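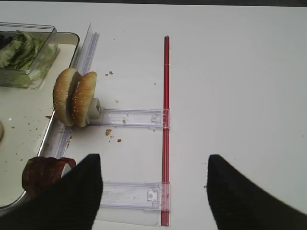

Burger bar prep, the quick way

Doing burgers for a crowd again in October so I am finally writing this down, partly for me, partly for Clémence who keeps asking. Cold side only. How you cook the patties is your business.

The idea - everything that goes on a burger sits within one arm's reach, in the order it goes on. No walking. If you have to turn round for the lettuce you will forget the lettuce.

What you need

One rimmed tray, metal, the biggest that fits your table
Clear tubs for anything leafy or wet
Buns, split
Lettuce
Bacon
Tomato, onion, pickles, whatever else
Sauce in a squeeze bottle
Paper towels. More than that. No, more.

Lettuce first

Do it first, it can wait and the rest can't. Pull the leaves off whole, drop the outer ones if they look sad. Cold water, swish, lift them out - don't tip the bowl or the grit goes right back on. Spin or pat dry. Really dry. Wet lettuce slides out the back on the first bite and takes the tomato with it.

Tear to bun size. A bit bigger is ok, a frill sticking out looks good. Then into a clear tub with a paper towel at the bottom, loosely, lid on, fridge. Clear so you can see when it's getting low without opening anything. Mine keeps fine from morning until dinner.

Iceberg for crunch, green leaf for looks. I mix them.

Bacon

Oven, not the pan. 400 F, foil on a sheet, strips close but not overlapping. Start checking at 15 minutes, thick cut takes longer. Pull it a little before you think it's done, it keeps going.

Drain on paper towels. For burgers I like it with some bend left so you can fold a strip over on itself and it stays inside the bun. Shatter-crisp bacon is great at breakfast and a pain here, you bite and it all goes on your shirt.

If it has to wait, cover it loosely. Tight foil makes it limp.

Buns

Split them yourself if they're not pre-cut. Bread knife, bun flat on the board, palm on top, fingers UP, saw gently. Go slightly above the middle - the bottom half does all the work so give it more bread.

Don't split until you need them if you aren't toasting. They go stale at the cut in no time. Leave the rest in the bag.

Toasting: cut side down, dry pan, medium, 90 seconds. Butter if you want. Look at one before flipping out the whole lot, every stove is differnt. Toasted holds sauce way better.

Tomato and onion

Tomato in slices as thick as a pencil, salt, 10 minutes on a paper towel, blot. Onion thin as you can manage. If raw onion is too strong for your people soak the rings in cold water for 30 minutes, drain, dry. Pickles straight out of the jar but blot those too.

Setting up

Wipe the table down, put the tray where your weak hand reaches easily. Tubs at the back of the tray, loose stuff in front. Bun building happens right beside the tray on a clean patch, not in it, otherwise you're working in crumbs by the third burger.

Tongs for the meat. Separate tongs for the lettuce. Raw patties never go anywhere near this tray, not even for a second, they get there own plate on the other side of the stove.

Building order

Bottom bun
Sauce, thin
Lettuce
Patty with the cheese on
Bacon, folded
Tomato
Onion, pickles
More sauce on the top half
Lid

Yes lettuce under the patty. It catches the juice and the bottom bun survives. Krum puts his on top and I've stopped arguing. Try both.

Press down once, gently, flat hand. Don't squash. Wrap in paper if people are standing up to eat.

While you're serving

Put out half the lettuce, keep the rest in the fridge and swap tubs when it gets warm. Anything perishable that's been out 2 hours gets tossed, less if it's a hot day. Brush crumbs off the tray between rounds, dry towel, ten seconds. Bigger pieces that escape onto the rim, just tong them up before they get knocked on the floor.

Leftovers

Bacon goes in a lidded box in the fridge, good chopped over eggs. Lettuce gets a fresh paper towel. Split buns go cut sides together, bagged, in the freezer, then straight into the toaster from frozen. Tomato doesn't keep, eat it over the sink.

Sauce recipe is on its own page, will link when I've typed it up.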